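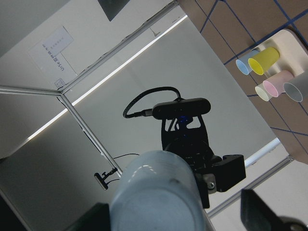
I have been trying to fix my cup problem since November. It isn't a big problem. The cups I use every day are light ones in pastel colors, and they never had a proper home. They lived in the cabinet in a stack that fell over whenever I reached for a plate. Then for a while they lived on the counter, where they fell over by themselves.

What I ended up with is a tray. It's off-white with rounded corners, and I found it at the Dosham store on a Saturday when I had gone in for light bulbs. It cost 11 dollars. I had looked at a cup stand from Kelness before that, but it was 70 dollars and took up more counter than the toaster.

The cups go on the tray in two rows. The colors are light blue, yellow, cream, pink and gray. I didn't pick them to match anything, but they look fine together against the pale tray. Yellow is the one that gets used first in this house and the cream one is always last. I have no explanation for that.

I tried them standing upright first. They took up less room that way, but I have to reach over the front row to get to the back, and my sleeve takes something with it. On their sides they stay put better. They also dry faster, or at least I don't find a ring of water in the bottom the next morning. If you do it this way, point the open ends all in the same direction. I put mine facing left and it's easier to see when one needs another rinse.

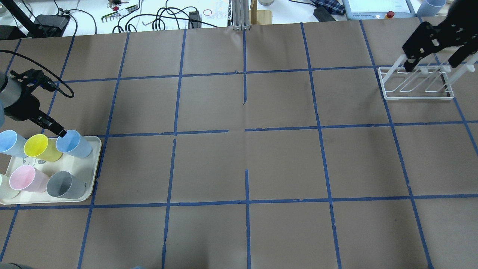

Plates are a separate matter. Those go in a white wire rack, upright, and I keep the rack well away from the cups so the drips don't end up on the tray. I used to put cups over the ends of the rack wires and I've stopped doing that. They slid down, and the thin ones got marks inside the rim.

For the surface underneath I like brown paper when I'm trying out a layout. You can move everything, mark where it went with blue painter's tape, and throw the paper out afterward. I did the same thing when I moved into the Ustness apartment and had to work out where the dishes would go — it saved me from drilling a shelf in the wrong spot.

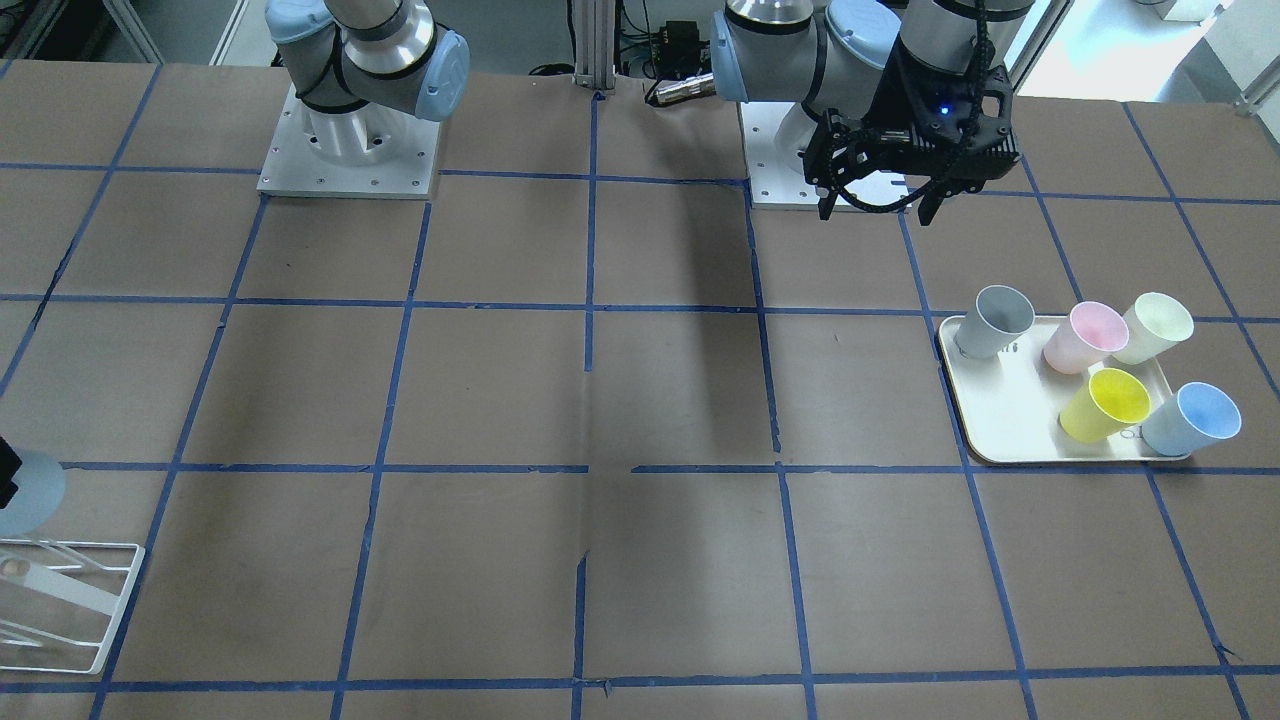
The gray cup is the only one I still haven't settled. It does best at the end of a row, but it creeps toward the edge of the tray, and I push it back in most evenings. A slightly longer tray would take care of it. Tse has one in the same color with a higher rim, and I may go and measure it before I buy anything else. For now I'm leaving the cups where they are and moving on to the drawer with the lids.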